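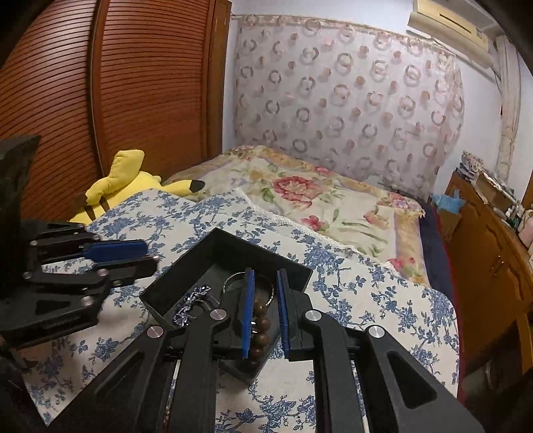 Clumholm – handheld gripper demos, small items in boxes

README, last touched May 3, 2024. Obinna Abubakar. Still rough, will clean up after the deadline.

What this is

438 demonstrations of people taking small things out of open boxes (and putting them back) with a hand-held parallel gripper, wrist view only. Recorded in homes, on beds, tables, whatever surface the box was on. Used for the Lotix policy and for the ablations. If you only want the Lotix checkpoints you're in the wrong folder, see drument/ckpt.

Why jewelry

Bracelets, bangles, bead strings. Thin, shiny, tangled, and they change shape as you lift them. The older Mok set was all blocks and cups and the policy learned to close on the middle of whatever blob it saw. Works for a cup. On a bangle the middle is air. So we wanted items where the grasp point is on the rim or on one bead, and where the next item over gets in the way.

Layout

demos/ one folder per demo, video plus poses plus gripper width
splits/ train.txt, val.txt, test.txt
calib/ one file per gripper, match on gripper id in meta.json
tools/ viewer and the resampler
bad/ dont train on these, see below

Splits

Train 338, val and test share the other 100, half each. Split is by home, not by demo. Please keep it that way – with a random split the same quilt and the same curtains show up on both sides and the numbers look great and mean nothing. We did this by accident in December and lost a good while to it.

Labels

Each demo has a start, a close, a lift and a release time. Close is when the width stops shrinking, taken from the width signal, not by eye. Lift is by eye. Two people labelled lift and where they disagreed we kept the earlier one. Text instruction is one line, free form, whatever the demonstrator typed. Spelling not fixed.

Results so far

Lotix trained on Mok only, then on Mok + Clumholm train. 400 rollouts each, items not in train.

Mok only: 100 successes out of 400
Mok + Clumholm: 238 out of 400

Success = item out of the box, held until the arm stops, nothing else dragged out with it. The last part is what kills most runs. Bead strings are the worst, they hook on the neighbor and both come up. Wooden beads are fine mostly, big enough for the pads to get a real hold.

Thin wire bangles got better with the new data but still fail when flat against the box floor. Pads cant get under. Tried a scrape motion against the wall, 3 seeds, no consistent gain. Didnt write it up.

Known problems

- Wide lens. Strong bending near the corners, so don't crop before undistorting. Calib is good in the center, worse at the edges.
- Black boxes with dark insides. Auto exposure goes for the bright bedding and the contents get crushed. We tried gamma augmentation, helps a bit.
- Background is busy on purpose. Toys, patterned covers, furniture with stuff on top. If your detector fires on the background thats a real result, not a labeling error.
- Sometimes a second gripper is in view. No mask provided. Masking it out made things slightly worse for us – not sure why, maybe the mask edges.
- Pose drift on plain walls. Anything with a big jump went to bad/. The check is only on translation, rotation jumps may have slipped thru.

Resampling

Default is every 3rd frame. tools/resample keeps the frames on both sides of close no matter what, otherwise fast grasps lose the moment of contact. If you write your own loader do the same.

To do

- rotation check for poses
- rerun the scrape thing with more seeds or drop it
- per-item breakdown table, Obinna has the numbers in a sheet
- license file, ask before passing the videos on, these are people's bedrooms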